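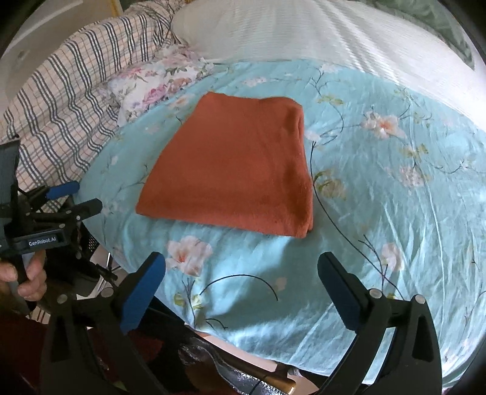
June 13, 2018
By the Falwood Guest House Handbook team

Section 3. Washing and storing bed and bath linen

Use this section when a room changes over and when guests staying longer than 11 nights ask for a full change. It covers the Matura front-loading washer in the laundry room. The older Stalden machine in the annex has its own card, kept on the shelf above it.

Before you start

Check every sheet and towel for stains, hairpins and tissues. Treat stains before washing. Makeup and sunscreen will set if they go through a hot cycle first.

Keep printed sheets and colored towels apart for their first three washes. After that they can share a load if the colors are close.

Washing

1. Load the drum loosely, to no more than three-quarters full. You should be able to put a hand flat on top of the load.
2. Add detergent to the left-hand drawer. Use one scoop for a normal load and half a scoop for towels alone.
3. Leave the softener drawer empty for towels. Softener coats the loops and they stop taking up water.
4. Turn the dial to Cottons Warm for sheets or Cottons Hot for white towels. Colored towels go on Warm.
5. Set the spin to 400 for sheets with a printed pattern. Towels can take the highest setting.
6. Press Start and wait for the door light. The door stays locked for a short while after the drum stops.

CAUTION: Do not pull on the door while the light is on. The catch is plastic and will snap.

Drying

7. Shake each towel hard before it goes in the dryer or on the line. This lifts the pile.
8. Dry sheets on Low and take them out slightly damp if you plan to iron them.
9. Clean the lint screen after every load – not at the end of the day.

Folding

10. Fold bath towels in half lengthwise, then in half again, then in thirds. Smooth each fold with the flat of your hand.
11. Leave one folded towel per guest on the made bed. Hand towels go in the bathroom.

Note: Spare sets go in the Kumarasinghe cabinet on the upper landing, newest at the bottom, so the stock wears evenly. Linen put away damp will smell within a day or two and has to be washed again.

If the washer stops in mid-cycle, turn the dial to Off, wait a minute and select Drain. If water remains in the drum, see Section 4, Clearing the pump filter.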